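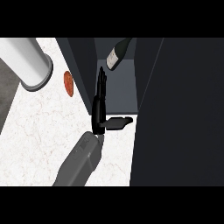
I have a small grudge against open kitchens, and it has been growing since July, when my wife and I started looking at houses again. Every listing in Gestavstead says the same thing. "Open concept!" Sometimes it's in capital letters, in case you were in danger of missing the fact that somebody took a sledgehammer to the dining room.

I grew up with a kitchen that had a door. It was a cheap door and it stuck in the summer, but it shut. My mother could burn the onions in there and say a few words about it in private, and the rest of us would be in the next room watching TV with no idea. You can't do that when the stove is twelve feet from the couch. Everybody hears everything, and the curtains smell like fish until Thursday.

My friend Yaroslav Lytvynenko thinks I'm being a crank. He took out two walls in his place on Jalten Road and he loves it. He says he can cook and talk to his guests at the same time, and I believe him, because I've been one of those guests (the food was great, by the way). But I also spent that whole evening staring at a pile of dirty pans while I ate, and shouting over the range fan. I'm not sure he ever turned it off. I went home hoarse!

And then there's the counter. Once the walls go, the counter becomes the place where everything lands - mail, keys, homework, somebody's library book. In a closed kitchen you can leave the mess until morning and it's between you and the mess. In an open one you end up wiping things down at eleven at night so you don't have to look at it from your armchair.

I do get why people want the light. Old kitchens could be pretty gloomy, and if you've got little kids running around you want to see what they're climbing. Fair enough. I'd just like somebody to put up a wall now and then, or even half of one. A wide doorway with a sliding door would make me very happy. You could leave it open 200 days a year and close it when the in-laws come over and the gravy goes wrong.

We saw one last weekend over in Nerkent, a brick house, nothing fancy, with the original kitchen in the back. The agent apologized for it before we'd even got our coats off. She told us it would be "easy to open up." I walked in, pulled the door shut behind me and stood there for a minute listening to how quiet it was. We're going back for a second look on Saturday.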